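Todor Softić
27th October

Every toy shop newsletter I get this fall is pushing "shape work" for three-year-olds. Fine. I have a three-year-old and I have opinions. Thread.

The pitch goes like this. Your kid handles cubes, prisms and cylinders, and this somehow turns into geometry later on. The Erano leaflet says "lifelong spatial confidence." I would love to know who followed the kids around for a lifetime.

I went looking for the study. The leaflet has a footnote. The footnote goes to the Erano home page. The home page has the leaflet on it.

Grimshaw at least gives a number. They asked 294 parents whether their children "seemed more focused" after a month of daily block time. The parents had all just paid for the blocks. Guess what they said.

Then there's Trudix, with a card for every day of the year. 365 cards. Day 1, put the cube next to the triangle. Day 2, put the triangle next to the cube. I stopped reading in what I think was April.

What I don't argue with is the stuff itself. Eight plastic blocks on a big pale maple board, green, blue, yellow, red. There's a star in there, a cylinder, a triangular prism you can set down like a little tent. It's pleasant to look at and pleasant to push around. 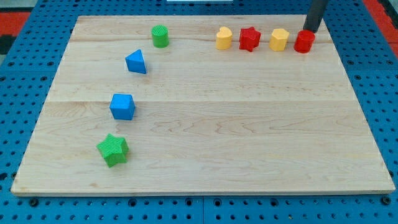
Milena wrote back that the board is the whole point, because without an edge her son's blocks end up under the couch and the lesson is over in a minute.

OK, I'll give her the board. A board is a good idea. You don't need to buy the "learning surface" version from Brirnness to get one. A big cutting board will do, or a shelf you never put up.

I'm less sold on the "invitation to play." That's where you lay the pieces out nicely before the kid wakes up. A line down the side, a row along the back, very tasteful. I did it for a week. My daughter looked at it, said "no," and went to get her cars.

On day six she did line everything up herself. By color. Then she told me the star was in charge. I don't know what skill that is and I doubt the leaflet does either.

And please stop telling people plastic blocks are bad and wood ones are good for the brain. A cube is a cube. If you like wood, buy wood. You're allowed to just like it.

So: cheap blocks, something flat to put them on, no cards. If your kid hates it, put it away and try again when it rains. That's all I've got.

Comments

joanie_b
We had the day cards. Made it to day 9. They're bookmarks now.

Pell
You're a bit hard on the laying out. It works for mine, but only if I leave the room after.

marsh.k
Does anyone know if the Grimshaw star fits in the Grimshaw sorter? Ours doesn't and I refuse to email them again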